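Notes on looking after a two-armed robot, part 5

Bench notes, mostly for whoever takes over the cell from me

I have been the person responsible for the two-armed cell at Jisteris since April. We call it Prunano, after the name on the door of the room it used to be in. Refilwe Hlongwane ran it before me and left a notebook, and most of what I know started in that notebook. I am writing my own additions down here so I can find them again.

This part covers the hands and the wrist cable, plus the soft goods checks we run after touching either one.

The cable first. There is one thin black cable from the back of each wrist up and over into the hand. It needs slack. The wrist moves a lot more than you think when you only watch it doing gentle work, and if the loop is short it pulls at the plug end first. Refilwe tied hers down neatly against the wrist with a strap and lost two cables that way. I leave the loop standing free and check it with the wrist turned all the way in both directions, by hand, with the power off. If it goes tight at either end I redo it. If it can reach the fingers I also redo it.

Then the wrist screws. They are small and they back out slowly. I put a paint mark across each head and onto the housing, and on Monday mornings I look at the marks before I turn anything on. If a mark has split, the screw comes out, gets cleaned, gets one drop of the medium thread locker and goes back in. Do not use the strong one. Emil Bachmann had to drill out a screw over that and he still brings it up.

The fingertips wear on the inside faces. I swap them when the texture has gone smooth to the fingernail. Clean them with a damp cloth and let them dry. Alcohol made our last set go shiny.

After any of this work I run the soft goods checks. Rigid blocks are fine for finding out if the hand opens and closes, but they hide a lot. A block will sit in a badly adjusted hand all day. Thin plastic won't. I start with a bag, keep my own hand on the table side of the stop button, and have somebody else hold the bag up near the right gripper.
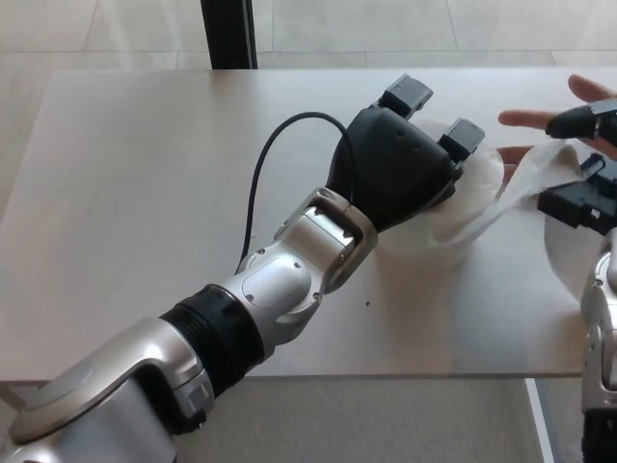
Bag check, left hand down on the plastic and the right hand on the twisted part.

What I am looking for with the bag is slip. I have the two hands draw apart slowly and watch whether the plastic creeps through the fingers. If it creeps on one side only, the fingertips on that side are worn or the closing position is off. If it creeps on both, I have usually forgotten to reload the grip settings after the power was off. I have done that more often than I would like.

The file with the settings is called Flerkthorpe. I didn't name it. There are 11 values in it and only the finger closing positions matter for this job. Write the old ones down on paper before changing them.

Next is paper on a roll. We buy the cheap stuff by the case. I park the arms back out of the way, stand the roll up on the bare table and pull a length loose by hand, off to the right where the second hand can get at it.
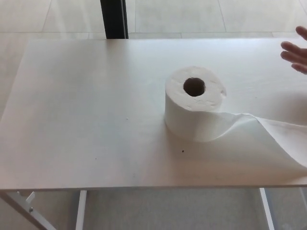
Roll on its end with a length pulled out.

Wipe the table before this one. Bits of grit collect on it and they show up in the tracking as something to pick up, or at least they did until Zinhle Ngcobo raised the size limit. I still wipe it.

The paper check is harder than the bag because paper tears. The left hand has to hold the roll with a finger in the core, and the right hand has to deal with the loose sheet. With the grip too strong you get a crushed core and the roll won't turn. With it too weak the roll drops. There is a setting between the two and it is different for every brand of paper, so stick with one brand. When I first took over I spent some 61 runs on this before I noticed that the case in the cupboard had changed halfway through.
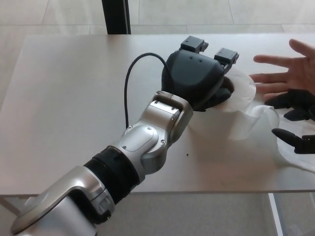 Page last changed: September 7, 2026

With a finger in the core, look at how the roll sits against the palm. If it rocks when you nudge it, the finger is not going in far enough, and changing the grip strength will do nothing for you. Back the hand off, check the finger zero and try again. I do 8 runs of this and want all of them clean before I sign the sheet.

Keep your own fingers flat and away from the gap between the tips. The hands are slow at check speed but they don't let go right away when you hit stop. They hold. You have to release them from the panel, and Nandi Pillay has put a label there now with the steps.

Still to do: a spare cable for the left side (Hellström quoted three weeks), new fingertips for the right, and a better way to keep the table from moving when somebody leans on it. Pravesh Hendricks thinks rubber feet will do it. I would sooner bolt it down, but the floor is tile and I have been told no.

Part 6 will be the shoulder covers, when I get them off.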